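Aug 16, 2023

Went to see Stultex at the Brorunden last night, on the strength of a poster and a free choc top. It's a thriller about a retired locksmith who starts breaking into the houses of people who were rude to him at work, and for the first 25 minutes I thought I was watching something pretty good. Then he explained why he was doing it. Then he explained it to his sister, then to a budgie.

There were nine of us in a cinema that seats 133, and we'd all sat as far from each other as the geometry allowed. The bloke in front laughed at everything, including the funeral. I was jealous of him by the end.

What annoys me is that the lead is so well cast. He has one of those long, disappointed faces that can do a whole page of dialogue by looking at a kettle, and the director keeps cutting away from it to show us keys. Keys on hooks, keys in bowls, keys going into locks in close-up with a cello underneath. I like a cello as much as the next person, but this one needed a lie down.

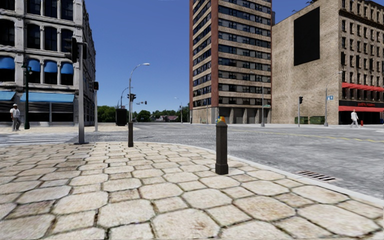

The running time is 90 minutes on the website and closer to two hours in the body. Somewhere in the middle there's a dinner party that goes for so long I started planning my own, and got as far as dessert (pavlova, no passionfruit). The twist arrives after that. I'd guessed it from the trailer, and I'd guessed a better one as well, which I'm keeping in case I ever write anything.

I'll give it the colours. Everything is the brown of old tea except the sister's raincoat, and when that raincoat came through the gate in the last scene I did sit up. Might have been my back.

Walked home by way of Deng for dumplings, 40 minutes in the queue, and wrote most of this in my head while I stood there. The dumplings had more going on in the second half.

The same director has another one out in November, called Trakerard, apparently set entirely on a ferry. I've already told everyone at work I'm not going. Matinee's cheaper, though, and it'll be hot by then - the Brorunden does have very good air con.

© All entries remain the author's own fault and copyright | Contact | Back to top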